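Startseite Projekte Berichte Termine Kontakt

Diese Website verwendet Cookies. Mit der weiteren Nutzung stimmen Sie dem zu. Einstellungen OK

Zwischenbericht an die Mirkano-Förderstelle
Vorhaben: Einrichtung des Besprechungs- und Arbeitsraums, Standort Pirstead
Stand: 2018-06-02

Die Grundausstattung ist abgeschlossen. Bosman hat die Wandarbeiten ausgeführt und die Elektroinstallation abgenommen übergeben. Das weiße Whiteboard mit glänzender Oberfläche ist montiert und wird für die Wochenplanung benutzt. Die Unterkante wurde gegenüber der ersten Planung um 5 cm tiefer gesetzt, damit auch im Sitzen geschrieben werden kann. Die Bohrpunkte sind im Wandplan nachgetragen.
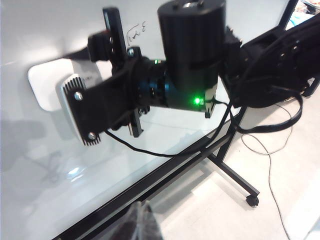

Für die Beschriftung gilt seit Einführung der Planung eine feste Spaltenaufteilung: offene Punkte, laufende Arbeiten, Erledigtes. Die Spalten werden mit abwischbarem Stift gezogen – dauerhafte Markierungen auf der Fläche sind nicht vorgesehen. Zur Reinigung wird ausschließlich ein trockenes Mikrofasertuch verwendet, Lösungsmittel nur nach Freigabe durch den Lieferanten. Die Wochenbesprechung ist auf 60 Minuten angesetzt.

Mittelverwendung: Von den bewilligten 2.000 Euro sind 270 Euro noch nicht gebunden. Der Restbetrag ist für Stifte, Magnete und eine zusätzliche Leuchte vorgesehen. Ein Angebot für die Leuchte liegt vor, die Bestellung steht aus.

Offen ist die Übertragung der Raumaufteilung auf den Standort Kirkotthorpe. Das Aufmaß dort fehlt noch. Der nächste Bericht folgt im September.

Teilen 5 Kommentare 0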